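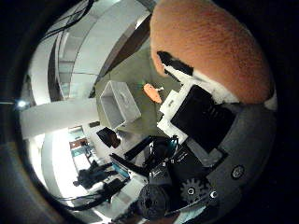
Jolasthorpe Reading and Repair Project
Progress report to the Muler Fund, second half of the grant year
Prepared by Mitiku Habte, project lead
6th January

1. Where we stand

The grant pays for two pieces of work: getting the branch library's local newspaper collection into a state where people can use it, and running evening reading classes for adults. The newspaper work is ahead of the plan we sent you. The classes are behind, mostly on account of the room, and section 3 covers that in detail. Spending is close to budget, with one line over and one well under.

2. The newspaper collection

When we wrote to you last, the bound volumes of the Bolusness Courier had been moved out of the basement but not sorted. They have now all been sorted by year and put on the steel shelving in the back stacks. Several volumes turned out to be mislabeled on the spine. One marked as a spring quarter held most of a fall quarter, with the front pages removed, and we have not found those pages anywhere else.

We have listed 2290 issues so far. Each entry gives the date, the number of pages, the condition and any missing sheets. The estimate in our application was 2503 issues, taken from the old card file. The card file counts some special editions twice, so the final figure will probably come in lower. I would rather not put a number on it until the last shelf is done.

Condition is mixed. The earlier volumes were printed on better paper and are holding up well. The later ones are brittle along the fold, and in a few cases the outer margin comes away when the page is turned. Those have been put in archival boxes and marked for handling by staff only. We used more boxes than planned and had to place a second order in October. The supplier had raised prices by then, and that is the line that is over.

The index of names is the part visitors ask for most. It covers births, marriages, deaths, court notices and school prizes. It does not cover advertisements, although we have had several requests for them from people tracing family shops. We left advertisements out of the application on purpose and have stuck to that. If the Fund is open to it, a small extension for the shop notices alone would be useful to local historians, and I can send a costing.

A printed copy of the index now sits at the front desk in two ring binders. The searchable version is on the library's public computers. It is not on the website yet. The county office has to approve anything that goes there, and our request has been with them since the fall.

3. Evening reading classes

The plan was for two groups a week, one for beginners and one for people who read but want more confidence with forms and letters. The second group has run without a break. The beginners' group lost five weeks when the heating in the upstairs room failed. We tried the children's area downstairs for one session. The chairs were too low, and two learners said they did not like being seen from the street. We stopped after that and waited for the repair.

The group is back upstairs now. Most of the original learners returned, and we have phoned the ones who didn't. One has moved away and one has changed shifts and cannot make evenings. We are looking at a late morning session for people in that position, though it would mean finding a second tutor.

Teodoro Castillo teaches both groups. He has moved away from the workbook we bought at the start, as the learners found the stories childish, and uses material they bring in themselves: lease agreements, school letters, medicine leaflets, a driver's manual. It takes him longer to prepare. I have agreed to pay him one extra hour per week for this out of the travel line, which has hardly been touched. Please let me know if you want that as a formal budget change.

He keeps a short note on each learner after every session. These are private and I have not attached them. In general terms, the forms group is doing well. Several of its members now fill in a full application without help, and one has asked for something on writing complaints. Progress in the beginners' group is slower and more uneven, as you would expect after the gap.

4. Working with others

The Dela Peña family gave the project a run of parish newsletters that had been kept in a garage. They fill in part of a period when the Courier was not being printed. The newsletters are small and stapled, and the staples have rusted into most of them. We are taking the staples out by hand and putting the sheets into folders. This was not in the plan but it fits alongside the main work and costs very little.

The Bolusness historical society asked whether it could borrow three bound volumes for a display. We said no to the loan – the bindings would not stand the trip – and offered copies of chosen pages instead. They accepted.

5. Money

A full statement is attached as a separate sheet. The main points are these. Archival boxes and folders are over budget by $800. Travel is under by more than that, even with the extra teaching hour taken out of it. Staff costs are on budget. The rent reduction we asked for, to cover the weeks without heating, has been agreed in principle by the building's owner but has not reached our account.

6. Problems and risks

The back stacks have one small window that leaks in heavy rain. It is away from the shelving but I have asked for it to be fixed before spring. Until then we keep the two nearest shelves empty.

The county's approval for the website is outside our control. If it has not come through by the next report, we may ask you for a letter of support.

If Teodoro were ill for more than a week we would have to cancel both groups. We have advertised for a relief tutor twice and had one reply, from someone who could only do weekends.

7. Next steps

Finish listing the remaining Courier issues.
Complete the parish newsletters and add them to the index.
Start the late morning reading session, if a tutor is found.
Replace the workbook with a folder of copied material that other tutors can use.
Send the Fund a costing for the shop notices, if wanted.

Questions about the statement should come to me. I am at the library every weekday except the afternoon when it closes early.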